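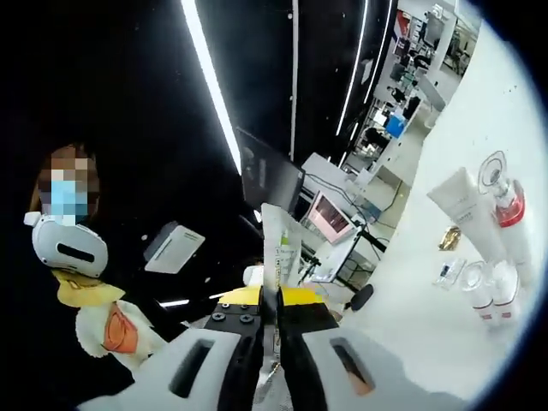 What counts as a small thing for the big table sort?

Anything that fits in your hand and usually ends up at the bottom of a bag or drawer! Sachets, snack packets, pouches, little bottles, tubs, wrappers – tip them all out together and sort them on the table, where you can see everything at once.

Do I separate food from bathroom stuff first?

Please do. Snacks go on the left, creams and lotions on the right, and refill pouches lie flat in between until you've read the back. Halima Langat started doing it this way at our Prodinham sort in January and we love it, it's so much faster. 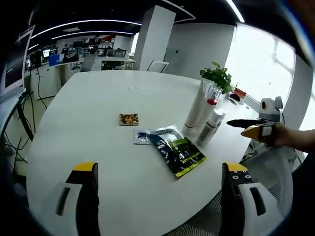

Packets, a glossy pouch and two containers on the white table

How should I store pouches and sachets afterward?

Stand pouches up in a shallow box like files in a drawer, with the tops facing you. Sachets go in front. Our favorite box holds nine pouches nicely, and after that they start to slump.

What about bottles that are nearly finished?

Keep them at the front of the shelf and use them up before opening a new one. Ji-hoon Kong stores his upside down in a mug (great for thick lotion, risky with a loose cap).

Can I keep foil wrappers for crafts?

Sure, we do! Wipe them, smooth them with the back of a spoon and press them inside an old magazine. Very crumpled ones are still lovely for collage – the creases catch the light. 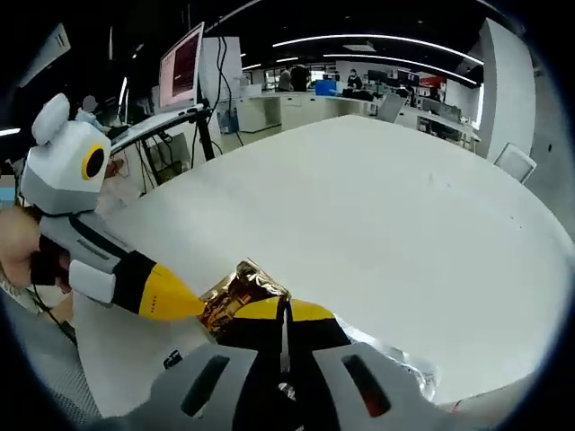

Crumpled gold foil, with a sheet of silver beside it

Last updated: July 9, 2018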